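Lists > Plundari Operations > Archive > November

Search this list All messages Go

Subject: Re: Gripper stop during bed-making trials, Brilden
From: Judite Barros

Dear colleagues,

Thank you to Mr Akbari for his report, quoted below for members who joined the list after Thursday.

> From: Kamran Akbari
>
> The arm failed to stop at its force limit on two occasions while
> approaching the side of the bed. The limit is set at 22 newtons.
> The log shows 38 on the second approach, held until the operator
> pressed the stop button. No person was in the room. Trials are
> suspended until I hear from Bodska.

I have now read the log together with Mr Dimitriou. The fault was recorded at line 408, where the wrist sensor ceased to report and the controller continued to use the last value received. The arm was therefore moving without a valid force reading for almost 10 seconds.

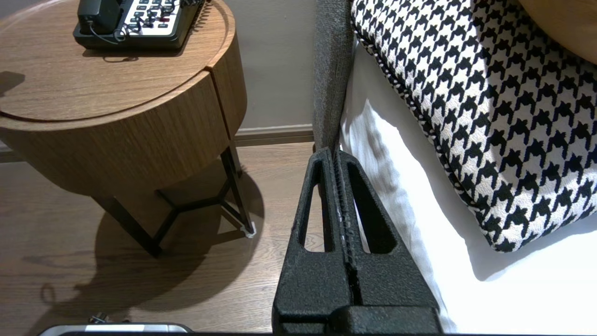
2 min read

The position of concern is the one shown, with the closed fingers touching the dark grey upholstered panel beside the sheet. A fabric surface gives way under load, and an operator watching from the doorway may not notice that the force is rising. The round side table and the telephone are also close to the arm's path. Both should be moved out of reach before any further trial at Brilden.

Until further notice, the following applies at all sites:

No arm is to be run under power near furniture unless a second person is standing at the stop button.

The wrist sensor cable is to be checked and reseated before each session, and the check signed for.

Any loss of sensor signal is to be reported to Mr Vlachopoulos on the same day, even where the arm has stopped correctly.

Bodska has been asked to supply a change to the controller so that a missing reading causes an immediate stop. No delivery date has been given. Questions about the Nikolaidis site should be sent to Mr Karamanlidis.

Yours faithfully,
Judite Barros
Safety Office, Plundari

Contact the list owner | © Plundari | Back to top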